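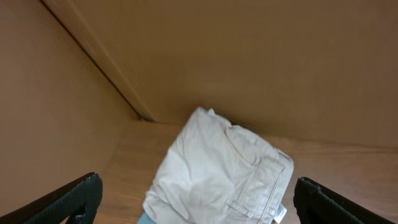
Before you plug anything in, have a proper look at where the Ondholm is going to live. I've set up nine of these dehumidifiers now (mine, Mum's, and then it sort of snowballed through the family), and the spot you pick matters more than any button on the front. They come into their own in the closed-in bits of a house, where the air just sits. Think of a crumpled white denim garment bunched up close to the corner where two brown panels meet: the folds are pressed up on themselves and no air is getting in behind. Clothes kept like that through a muggy November are what sent me out to buy one in the first place!

Section 2: Placing and first start

What you'll need: the unit, the drain hose (in the small bag taped inside the tank, I missed it the first time), a Phillips head screwdriver and an old towel.

1. Stand the unit upright and leave it for a few hours. If it came home lying down in the back of the ute, leave it overnight. The oil in the compressor needs to settle.

2. Pull the tank out from the front and take out all the packing foam. There's a piece under the float as well. If you leave that one in, the Tank Full light stays on and the thing refuses to start, and you'll be on the phone to the shop like I was.

3. Choose a flat, level spot with a good hand's width clear on every side, and more at the back where the air goes in. Wardrobe doors open, please. It can't dry what it can't reach.

4. Check the surface underneath.

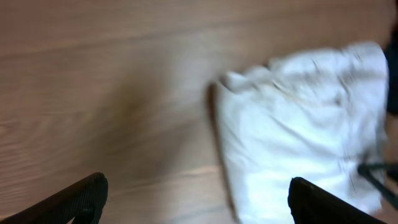
5. Put the towel or a rubber mat down if you're standing it on timber. A grain that runs in long streaks, tan into orange-brown, is lovely to look at but it makes a soft darker patch very easy to miss, and you want to know about any patch before the machine goes on top of it.

6. Plug straight into the wall. No power boards, no double adaptors.

7. Press Power, then hold Mode until the little droplet stops flashing. Set the target to 55 per cent and leave it alone for a day. I know it's tempting to fiddle.

Note: the fan keeps going for a few minutes after you switch off. Mine worried me no end until I found the line in the maker's booklet. Let it finish.

Caution: never tip the unit to empty it. Slide the tank out level, with both hands.

Using the drain hose

Only bother with this if you've got a floor waste or laundry tub lower than the outlet. The hose has to run downhill the whole way, and even a small hump will send the water back into the tank. Push it on until you feel it go past the second ridge, then do up the clip. The Vernell hose from the hardware shop fits too, though it's stiffer and I had to soften the end in hot water.

Naveen Nishad, who talked me into the bigger model, runs his on the hose all summer and empties the tank by hand in winter. I just use the tank. It holds enough for a night in our hallway.

Last updated January 5, 2018. Cleaning the filter is in Section 3.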